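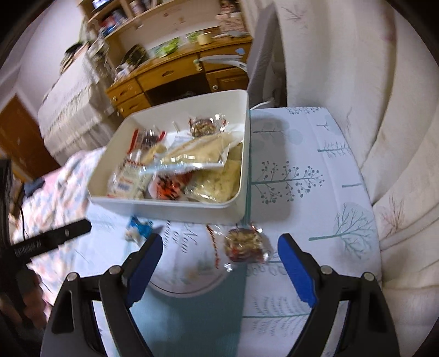

Skallalex gripper unit, setup and maintenance
Progress report to Virnar, 31 Mar 2026

Work since the January report covered the finger pads, the jaw alignment and the pick trials on wrapped snacks.

Pads. The old pads had hardened at the tips and let film-wrapped bars turn during the lift. Both were replaced with the softer blue grade from Uto. The bonding faces were scraped, degreased and left overnight under clamp. One pad lifted at the lower corner after 63 cycles and was rebonded. Neither has moved in the 108 cycles run after that.

Alignment. With the new pads on, the fingers closed with a 2 mm offset at the tips. The left finger mount was shimmed and the screws were set with thread locker. Zero was taken again with the jaws fully closed, and the old offset value was removed from the settings file.

Trials. The task is to pick packaged items from a tabletop and place them in a white plastic container. The log holds 199 picks. Nut-and-fruit bars in cellophane are held well across the short side. Flat items in shiny film remain the weak point: the lower edge of the pad rides over the film and the item stays on the cloth.

Open items. Moriarty has not delivered the spare finger set, so a broken finger would stop work. Pad wear is checked at the start of each session and entered in the log. Next period: a thinner pad edge for flat packets, and a repeat of the alignment check with the spare set fitted.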